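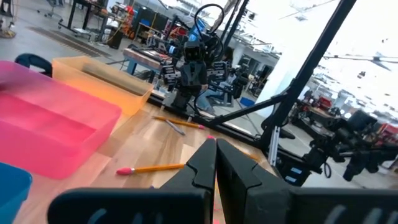

I bought the Tellitlow label maker in April, mostly out of spite, after my third trip to the shops for sticky tape I already owned. It was $48 on special and it's a chunky little thing, about the size of a sandwich, with a proper keyboard and a screen you can read without your glasses on. My big worry was plastic. My old Pronside made lovely labels that fell off anything that wasn't cardboard, and most of what I want to label is open tubs. With see-through ones like that pink tub and the orangey-yellow one behind it you'd think a label was a waste of tape, but colour only gets you so far once there are three people putting things away. Is pink for pens or for craft? Ask two people and you'll get a row.

So, setting up. Four AAA batteries (not included, grumble), clip in the tape, close the door. The door feels flimsy and I've had it pop open in my bag twice, but it hasn't snapped yet. It asks you for the language first, then the tape width, and then it's away. No app! I can't tell you how happy I was about that. My sister's Trekuso wants an account and a password before it'll print the word FLOUR.

Typing is fine. The keys are rubbery and a bit stiff, and they're laid out like a normal keyboard, which the Pronside's weren't. The delete key is right next to print, though, and I've printed a fair few half-finished labels thanks to that. I now own a very nice sticker that says BATTER.

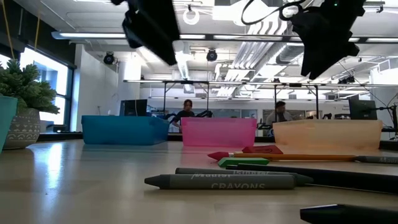 Tape is where they get you. The cartridge that comes in the box is a short starter one, and I got 48 labels out of it before it started flashing at me. The full-size refills do much better — I'm up to 162 on my first one and still going — but they're $19 each and my local newsagent only stocks white. If you want clear tape you'll be ordering it online and waiting. It also leaves a wide blank margin at each end unless you go into the settings and change it, so do that before you print anything.

Now, does it stick? On smooth plastic, yes, really well, as long as you give the surface a wipe with metho first. I did the pantry, the laundry shelf and all of Dad's fishing gear, and the only ones that have lifted are on a textured esky lid. On glass jars they survive the dishwasher top rack but go a bit yellow. On painted timber I'd be careful, I took a flake of paint off the linen cupboard peeling one back.
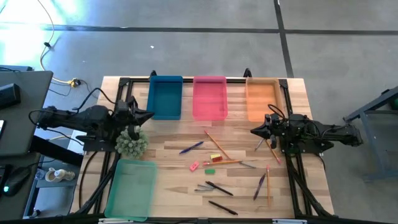

My neighbour Ulla Toivonen borrowed it for a weekend to do her sewing room and kept it for nearly three weeks, so make of that what you will. She reckons the font choices are daggy. There are six and she's right about five of them, but the plain one in capitals looks great from across a room and that's the one I use for everything.

Small gripes: the cutter is a manual lever and you have to give it a good hard squeeze, which my dodgy thumb doesn't love. The backing paper has no split down the middle, so you're picking at a corner with a fingernail every single time. And it turns itself off after two minutes and forgets what you were typing.

Would I buy it again? Yep, at $48 I would. At the full price I'd have a think. Four stars, and I'd make it four and a half if they moved that delete key.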